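# Chapter 8: Counting What Is Left

Every conservation plan begins with a number, and the number is usually wrong. This is less alarming than it sounds. A ranger who says there are 16 breeding pairs of a wading bird on an estuary means that 16 pairs were found, on the days people went looking, in the places they could reach without losing a boot. The birds were not consulted.

This chapter is about wildlife surveys: how they are designed, why two good ones can disagree, and what a manager can decently do with the result. You will need the material on habitat patches from Chapter 2. If you skipped it, you are in good company, but go back.

## The Ellery wetland

Our running case is the Ellery wetland, a soggy stretch of reeds and open water that two surveyors were asked to assess in the same season. Leonie Rutherford walked fixed lines through the reeds at dawn and wrote down every bittern she heard. Rhys Harawira set out sound recorders, went home, and had his breakfast sitting down.

Rutherford reported a small population in decline. Harawira's recorders picked up 597 calls, and the local paper came close to announcing a bittern boom. A call, however, is a noise made by a bird, and one bird in a talkative mood can make a great many of them. Turning calls into birds takes a model, and the model takes assumptions, and the assumptions are where people start raising their voices at meetings. 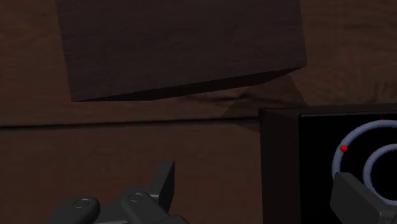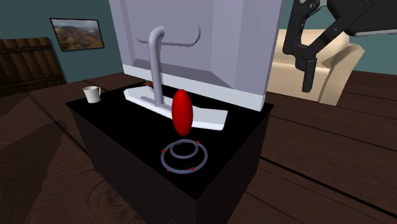 *Computer renderings: Shiyu Liao / Tesari*

## Detection is not presence

Suppose a bird is living in a reed bed and you visit once. You may miss it. It may be asleep, or windblown, or standing perfectly still and thinking about being a reed, at which bitterns excel. The chance that you notice an animal that is there is called its **detection probability**. For elephants on a lawn it is high. For most of the species that keep conservation biologists awake, it is low, and it changes with the weather, the month and the surveyor's hearing.

The standard remedy is to go back. Repeated visits to the same sites let us estimate how often we miss animals we know are present, and so correct for the places where we saw none. Ngaio Tuhiwai, who ran the later Ellery surveys, budgeted for repeat visits before she budgeted for anything else, including lunch.

## Before you read on

Keep these terms handy:

- **Census:** a count of every individual. Rare in the wild, common in grant proposals.
- **Index:** a figure assumed to rise and fall with the population, such as calls per night.
- **Occupancy:** the share of sites where a species lives, however many of it there are.

Section 8.1 starts with the index, the cheapest of the three and the one most often mistaken for a census. We will work through Harawira's recordings one October night at a time, beginning with a wet one on which the recorders heard mainly frogs.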